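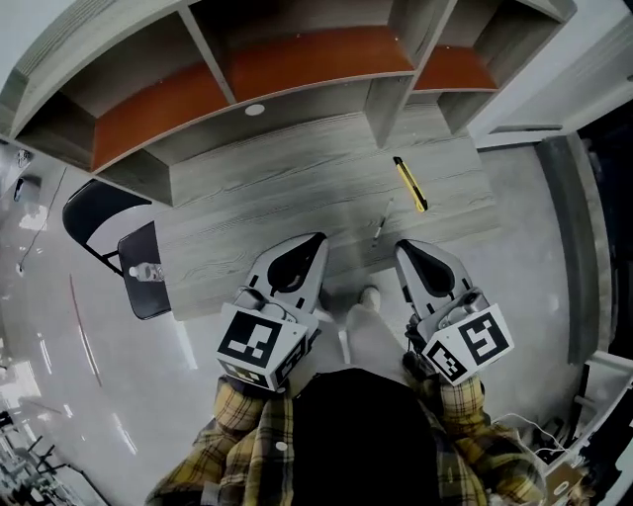
Figura 1. Posição inicial da tarefa de secretária: garras manuais com marcadores fiduciais, x-ato amarelo e estilete fino semelhante a uma caneta.

Registo de demonstrações com garras manuais: procedimento

O presente guia destina-se aos operadores do projeto Plultero e descreve a recolha de demonstrações para o treino de políticas de manipulação bimanual.

1. Calibração
Verifique se os marcadores de ambas as garras estão limpos e sem dobras. Execute a rotina de calibração do Vileck e repita-a sempre que um marcador for substituído.

2. Posição inicial
Coloque os objetos sobre o tampo e mantenha as duas garras junto ao bordo da secretária, com os dedos voltados para a frente. Aguarde o sinal sonoro.

3. Execução
Realize a tarefa a velocidade constante. Os marcadores devem permanecer visíveis para a câmara de cabeça – uma oclusão superior a 10 fotogramas invalida o episódio.

4. Validação
Cada tarefa requer 200 episódios válidos. No ensaio de referência, conduzido por Eftychia Drakos, a política treinada com quase 750 episódios concluiu 82 % das tentativas.

Os episódios rejeitados são arquivados em pasta própria e comunicados a Jennylyn Yap.

Última revisão: 6 de maio de 2020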